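April, Prultamton bay, two-arm unit

Started a little after lunch. Left over from last time: right hand slow to open, and the two arms not agreeing on where the table edge is. Ticket 1774 covers both. I'm writing it all in one entry because I think they are the same fault, or at least they got fixed in the same sitting.

Hand first. Powered down, pulled the wrist cover, checked the connector. Pins fine. The screws on the first row of knuckle plates had backed out enough to turn by fingertip on two of the fingers. Took them all out one at a time, cleaned the threads, put a dot of the low-strength threadlocker on each and ran them back in with the small Tilow driver. Did the left hand too while I had the tray out. The left ones were tight. Don't use the blue bottle on the top shelf, it's the strong stuff and we'd never get the plates off again.

Open/close cycle with no load, 20 times per hand. Right hand now keeps up with the left. Current trace on the index finger is flat apart from a small bump near full close, and that bump was there when the unit was new (see Yusri's first entry in the old binder).

Then the arm offsets. Old values were still the ones from before the base was moved, which explains a good part of it. Saved a copy as `offsets_old` and re-ran the wrist zero on both sides with the Hubmann block. Left came back nearly the same as before. Right was out by 4 mm in height, low. Entered the new number, restarted the controller, checked that it survived the restart. 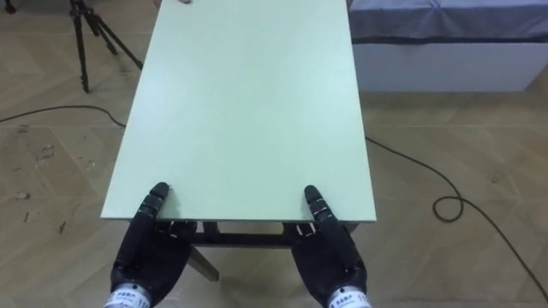
Edge check for the new offsets is the same one we used in the winter: drive both hands to the near end of the table at creep speed, stop at contact, hold, read the forces. I kept the top clear for it so nothing would add weight or slide. Contact point is one finger of each hand on the front edge, near the corner, fingertip touching the top surface and the rest of the hand kept low. Readings on the two sides were close enough that I didn't touch the offsets again. Wrote them on the sheet in the drawer. If you repeat this, use the corners and stay off the middle of the edge, where a small height error on one side doesn't show up.

Things I got wrong on the way:

- First run of the edge check was with the old speed file loaded. Stopped it by hand. Nothing hit, but the file name is too close to the good one. Renamed it.
- Read the force log in the wrong frame for ten minutes and thought the left wrist had a bad sensor. It doesn't.

Cables: they lie loose on the floor on both sides of the table, and the right-hand one has a loop in it that somebody is going to step in. Want the flat Vuretti cover strip down before anyone starts moving the table around. Ask what length is in stores before ordering more.

Table feet should get marked on the floor as well, with tape, nothing that stains. Every time the table gets bumped the edge check has to be done again from the start.

Hand temperature after the hold: 79 on the controller page for the right, a bit less for the left. That page is in Fahrenheit, the service tool is in Celsius. Worth remembering before panicking.

Left to do:

- [ ] repeat the edge check from cold in the morning, compare with the sheet
- [ ] witness marks on the knuckle screws, paint pen, both hands
- [ ] cover strip
- [ ] floor marks
- [ ] Yusri Nair to look at the new right offset and sign off 1774, I'd like a second pair of eyes before we close it
- [ ] lift test, only after the sign-off

Controller left on, arms parked, e-stop in. Hubmann block is back in its box, lid doesn't latch anymore so carry it flat.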